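Automation moves the work at Gruvstead before it removes any. The parts room there handles 1727 put-aways a shift, and each arm motion is rehearsed in simulation before it reaches the floor. 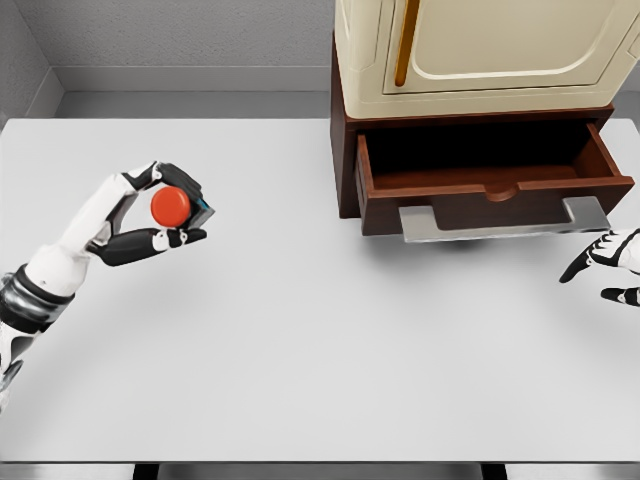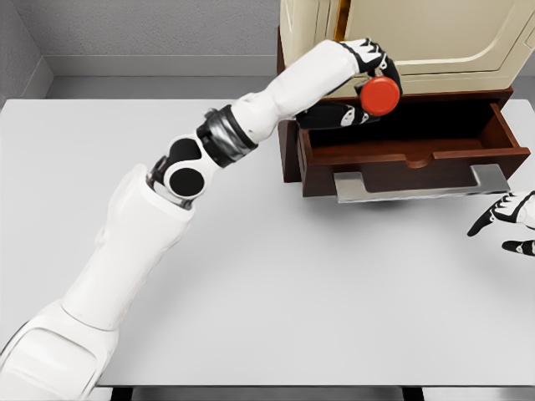
Red part in hand, drawer open.

Who answers for a wrong bin?

The shift lead, Evangelia Gavalas, as before. Her clerks now check exceptions, 75 a shift, and I think their pay grade should follow that duty.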